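Is "based on a true story" checked by anyone before a streaming site prints it?
Posted in Movies & TV, January 2020

Freya Wainwright

I watched a drama called Pennington last weekend. The blurb on Skatedov said "fact-based story of a factory nurse who took on her employer." I liked it well enough, so I went looking for the real nurse. Nothing. There is no newspaper piece, no book, and the end credits only say "inspired by actual events," in letters you need to pause to read.

Then I looked at the other titles in the same row. Almost 40 of them carry the words fact-based or true story, and one of those has a ghost in it. Does a person at the site decide this? Does the studio? Or does the phrase just get stuck on anything with a sad ending? I'd like to know before I recommend another one to my mother, who believes every word.

Latrice Halvorsen

I wrote catalog blurbs for a small rental outfit for a few years, so take this as one person's experience. We got a press sheet from the distributor and had to cut it down to 500 characters. If the sheet said true story, our blurb said true story. I never once phoned anybody to ask. I doubt the bigger places do much more, whatever their help pages claim.

The wording does tell you a little. "Based on the book by" usually means there is a book you can go and find. "Based on a true story" is weaker. "Inspired by actual events" can mean that a factory existed and somebody was unhappy in it. I would treat "fact-based" as the weakest of the lot, mostly a blurb writer's word, and I used it myself when I was short of space.
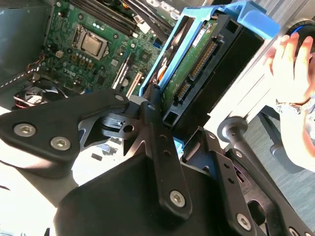

Hard drive in its blue caddy, in an open desktop case.

If you want to check a title, skip the streaming page. Find the full credits and look for a rights line, something like "life rights courtesy of" or the name of a magazine article. Then search the name of the real person plus the town, without the movie's title, or you'll get 1000 copies of the same press sheet. Reviews from the week of release are better than later ones, since local papers sometimes sent a reporter to talk to the family. If all of that comes up empty, I'd assume the nurse was made up.

mekgate64

They're all true, otherwise they could get sued. Pennington is good, by the way, but the ending drags. Try Uner, same director I think.

Freya Wainwright

Thanks, Latrice. I went back and read the credits properly and there's no rights line at all, only the usual notice that any resemblance to real persons is accidental. Odd thing to print after a true story. mekgate64, I don't see how the lawsuit part works if the person never existed. Uner is listed as fact-based too, so I'll look her up first this time.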